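Staying in Punham or down in Drurier for the valley walks?

Started by slowfeet_ilse, Monday, January 5, 2026

slowfeet_ilse
Hello to all. My husband and I want to visit the Grimevia valley in spring, for seven nights, without a car. I have read the older threads but they are from before the bus changed, so I ask again. Is it better to sleep in Punham, up on the hill, or in Drurier by the river? We walk slowly but we can walk a long day. We like old churches, dry stone walls, and a good soup in the evening. My knee does not like long stairs.

marten_k
Drurier, without a doubt. The train stops there and the river path starts behind the station. Punham is beautiful but you will climb to it every evening when you are tired. From the mill bridge it is 30 minutes up, and a good part of it is steps cut in the rock. With a bad knee I would not do it.

oldmapcollector
I don't agree with marten_k. If you sleep in Drurier you see Punham only in the middle of the day, when the coaches are there. In the evening the square is quiet and the light comes across the whole valley from the west. Also the three good ridge walks begin at the upper gate, so you have already your height in the morning and you walk down with fresh legs. The bus can bring you up.

marten_k
Which bus? The last one goes up at ten past six. After that you pay a taxi or you climb.

oldmapcollector
So eat dinner in Punham. There are two places to eat, it is not the desert.

pia_from_the_north
We were there in November and one of the two was closed, the one with the green door. The other has a lentil soup which I still think about. In spring I suppose both are open, but please telephone before.

About the history, because you mention churches: the lower church in Drurier is the older one, although the guide leaflet says the contrary. The tower of the upper church was rebuilt after the landslide and only the crypt is from the first building. You must ask for the key at the bakery. They want a document as deposit, and they close for lunch.

slowfeet_ilse
Thank you, this is very useful. Is the marsh in the bottom of the valley possible to cross on foot? On my map there is a dotted line from Drurier to the old pumping house.

marten_k
Yes, on the dike. It was all wet land before they dug the canal, and after a lot of rain it tries to become wet land again. Take boots. The dotted line is correct until the second sluice, then the path goes left and your map probably shows it right. Mine does.

oldmapcollector
The map from the tourist office has this error. The Stojanović map, the 1:50 000, has it correct. It costs more but you will use it every day. Only the names of the farms are old on it.

florante_c
I have rented the small apartment in Punham two times, so I can speak for the hill side. The knee question is serious, marten_k is right about the steps. But there is also the cart road, which goes around by the cemetery. It is longer -- over 50 minutes from the river -- but with no steps and a soft slope. I take always this one when I carry shopping.

The apartment is simple and it has a heater that works. In the village shop you find bread, cheese, eggs and not much else. Bring your own coffee if you are particular. Write to the owner in simple sentences, she answers the same day.

I put two pictures for you at the end. Good walking!

Florante Calimlim

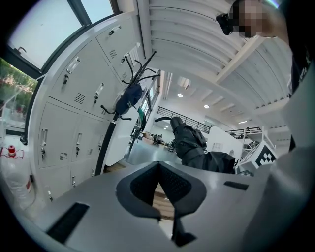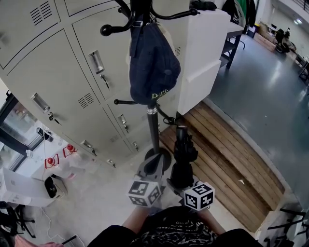 Second picture: black coat rack with a navy cap

pia_from_the_north
I did not know the cart road, thank you! We did the steps every day like donkeys.

marten_k
The cart road is fine when it is dry. I still say Drurier.

slowfeet_ilse
We have talked about it at breakfast and I think we will divide: the first nights in Drurier for the dike and the lower church, then Punham for the ridge. Florante, can you send me the address of the owner in a private message? And does somebody know if the shop is open on Sunday?

oldmapcollector
Sunday only in the morning, and the bread is finished early. Go before nine.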